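The Table in the Middle of Everything

By Asabe Edet

My grandmother fed people at the same kitchen table for most of her life, and when she moved to the little apartment in Caldeira she measured the doorway before she measured anything else. If the table didn't go, she wasn't going. It went, in the end, with the legs off and my uncle walking backward and complaining the whole way up the stairs.

I have been thinking about that table a good deal this winter, partly because I'm finally shopping for one of my own, and partly because everybody I talk to about it seems to have a story. I bring up the subject at a dinner, just to be polite, and an hour later people are still going on about the one with the drop leaf that pinched fingers, or the one that had to be sawn in half after a divorce (true, and both halves are still in use, as desks).

What strikes me is how little these stories have to do with design. A kitchen table gets chosen once, usually in a hurry, and then it is simply there while a family happens on top of it. Taxes get done there. So do haircuts, in my house, and one memorable attempt at candle making. Ours had a burn mark the shape of a boot, and as children we used it to settle who sat where -- whoever got the boot got served last.

There is a small shop called Plimel, on the road out toward the river, where they sell nothing but secondhand tables. You walk in expecting a jumble and find them in rows, like cows in a barn. On my first visit I asked for something without any marks on it, and the man at the counter looked at me kindly and said he could sell me one, but that it would only stay that way until breakfast. He likes pale wood best. He says it shows you what it has been through, and he ran his palm over the grain of one while he said it, the way you might pat a horse.

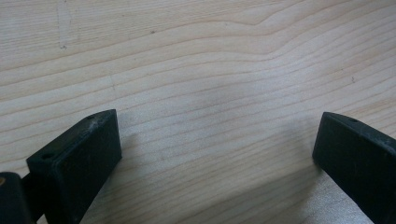 Pale wood, wavy grain and a few small blemishes.

I didn't buy that day. I went home and read up on finishes instead, and got myself thoroughly confused. Oil brings out the color but wants doing again every so often. Wax feels lovely and forgives nothing. Varnish is what most of us grew up with, and you can wipe spaghetti sauce off it without a second thought, although once it chips you have a bigger job ahead of you than you'd like. I tried a wax called Prunona on the underside of an old breadboard, and I will say that it smells wonderful and that I got a good deal of it on my sleeves.

Size is the other great worry. People buy for Thanksgiving and then spend the rest of the year walking sideways around the thing. My neighbor has a table that seats nine, in a kitchen meant for two, and she loves it so much that she took out a cabinet to make room. I wouldn't go that far. But I understand her better than I understand the folks who eat standing up at the counter and keep a bowl of decorative lemons where the plates ought to be.

And then there is the matter of what lives on the table between meals, which I've come to believe tells you more about a household than the books on its shelves. Mail, of course. A charger nobody will claim. If there are children, or grown people with soft hearts, there is very likely a stuffed animal or some cheerful round creature with a face, sitting where the salt should be. My sister used to clear everything off each night. She gave that up when her second was born, and she tells me she sleeps better. 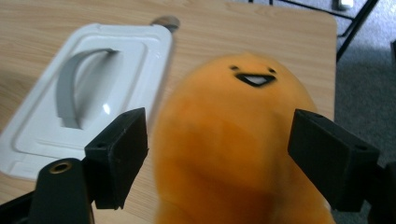
Bringing One Home

If you're shopping too, take a tape measure and somebody patient. Sit at the table, properly, with your knees under it, and cross your legs if you're a leg crosser. Lean on the corners. Plenty of handsome tables have an apron so low that a tall guest will spend the evening sitting like a schoolchild. Ask whether the legs come off, and think of my uncle on those stairs.

I went back to Plimel in the end and paid 80 dollars for a plain one with a wobble. The man at the counter folded a bit of cardboard for me and told me which leg to put it under. I've had soup on it, and two long phone calls, and last night I set down a glass without a coaster and left a ring near the window end. My grandmother would have put the bread basket over it and called everyone in to eat.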